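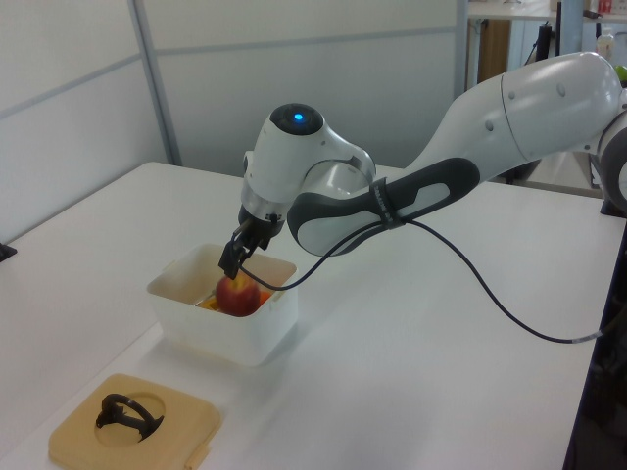
White tables and desks – worth it, or am I going to hate myself?

Home Forum > Furniture and Surfaces > Tables and Desks

plukirmont_porch
Hello everybody, long time reader and very occasional poster (I think my last one was the thread on squeaky stair treads, and thank you again to everyone who helped with that, we did go with the screws in the end). We are finally turning the back bedroom into a room where I can sew and my husband can do his bills and model ships, and I have fallen completely in love with the idea of one long white table running down the wall under the window. The room faces north and is dim as a cellar from lunchtime on, so something pale would help a lot.

The one I keep going back to look at is the Lunier long table in plain white. My sister-in-law, who raised four boys, laughed out loud when I showed her and said I would be wiping it in my sleep. So who has lived with a white table for a good while, and what does it look like now? I do use tailor's chalk and the odd marking pen, and there is always a cup of coffee somewhere.

gluepot_marge
We've had a white one in the kitchen since our youngest was in kindergarten and I would buy it again tomorrow. You see every crumb, yes, but I'd much prefer to see the crumbs and wipe them up! My mother had a dark walnut table and we used to find toast on it with our elbows. Coffee rings come up with a damp cloth if you catch them the same day. Turmeric is another matter. I have one yellow half-moon near the stove end that is going to outlive me, and I put the fruit bowl on it.

Han-gyeol Ji
I'll be the one to disagree, with affection. I had a glossy white desk for 5 years and I was glad to see it go. Stains weren't the trouble. The glare was. With a lamp on it in the evening I was squinting by eight o'clock, and on sunny mornings I ended up laying a big sheet of brown kraft paper over the whole thing, at which point my wife asked why we had paid extra for white. It also picked up those fine gray marks from anything metal you slide across it, belt buckles and scissors and so on. They do come off, but you have to rub, and the more you rub the duller that patch gets, and then you've got a dull patch.

If you love the pale look, please consider a light birch or even a soft gray. You get nearly all the brightness back and your eyes will thank you.

plukirmont_porch
Oh, the scissors, I had not thought of the scissors at all. I must slide mine across the table a hundred times a day. Was yours very shiny, Han-gyeol? The Lunier sample they mailed me is more like an eggshell.

Han-gyeol Ji
Mine was shiny as a bathtub, so that may be a good part of it. Eggshell would be kinder. I'd still put the sample under your evening lamp and read a newspaper next to it for an hour before you spend the money.

threadbare_in_ohio
Another sewer checking in! I cut on white and I love it for dark fabrics and can't stand it for anything cream or ivory, where I lose the edge of the cloth completely. What I do is keep a big green cutting mat down at one end and leave the other end bare. The mat takes all the scissors and rotary cutter abuse, and the rest of the table has stayed nice. I've also become very fussy about chalk. Blue chalk wipes right off mine, but the red kind left a pink shadow in February that I was still scrubbing at by Easter.

For marking pen, rubbing alcohol on a cotton ball, and go lightly. Try it underneath first where it doesn't show.

Si-eun Ra
I refinish and repair furniture for a living, so let me put in a word about the edges, which is where white tables get old. The top usually does fine. It's the front edge, where people's sleeves and watchbands and belly buttons rub all day long, that goes first. On a cheaper table the edge strip is glued on, and once a corner lifts, coffee gets under it and the board swells up like bread. Run your fingernail along the join at the showroom. If you can catch your nail anywhere, walk on to the next one.

The other thing is length. You said one long table, and with a long one I always ask what's holding up the middle. My own rule is a leg or a bracket under there once you're past 5 feet, and sooner if a sewing machine is going to be thumping away on it. My customers get tired of hearing me say it, but a sag shows up worse on white than on any other color. The light catches the dip.

gluepot_marge
Si-eun, I have to take issue a little! Ours is 9 feet with nothing in the middle and it's straight as the day it came. My husband checked it with his level just now, in his slippers, so you've gotten him out of his chair on a weeknight.

Si-eun Ra
Ha, tell him I'm sorry about the slippers. Is there a rail running along underneath, front or back? Plenty of the older ones have one and it does the same work as a leg. If there is, I'll happily eat my words.

gluepot_marge
There is a rail. He has been under the table and there is a rail. Carry on.

shimsham
Has anyone tried the Pativska cleaning paste on white tops? My neighbor swears by it, but it feels gritty between my fingers and I've been nervous to use it on anything I like.

Si-eun Ra
If it feels gritty, I'd keep it off anything you like. Dish soap and warm water, then a dry cloth, and that's truly all I use on a painted or coated white surface week to week. For a really stubborn mark I'll go to 3000 grit paper, wet, with hardly any pressure, but I'd only do that on a finish I had put on myself and knew was thick enough to stand it. Please don't try it on a store-bought table.

threadbare_in_ohio
Seconding the dish soap. And dry it after! Our water is hard and it leaves spots you can see from the hallway.

plukirmont_porch
You have all been so kind, and I've read the whole thread aloud to my husband over supper. I did the newspaper test with the sample and the lamp, and the eggshell was perfectly comfortable, though I can see how a shiny one would drive a person up the wall. We're going to the showroom on Saturday and I'm going to run my fingernail along every edge in the place. He wants to know whether airplane glue comes off white, and I told him he's getting a mat of his own.

Han-gyeol Ji
Airplane glue does not come off white. Get him the mat. I still say birch – but send us word when it's in the room, I'd like to hear how the light is.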